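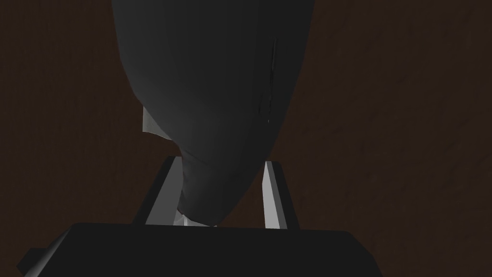
Munia two-finger gripper, simulated grasp on a rounded part.

SERVICE NOTICE – Munia fingers, flat plate type

Units shipped before March can lose grip force after a power dip. Fingers stay closed, controller still reads OK, part slips. Reported first by Edeltraud Ackermann at Konham, 152 cycles into a test run.

Stop using on overhead lifts untill updated. Max load 800 g for now – tapered parts included. Keep hands clear when restarting, fingers may re-home without warning.

Fix: firmware plus new spring kit, 25 min per unit. Kit free from Faner or Sperling, quote you serial number.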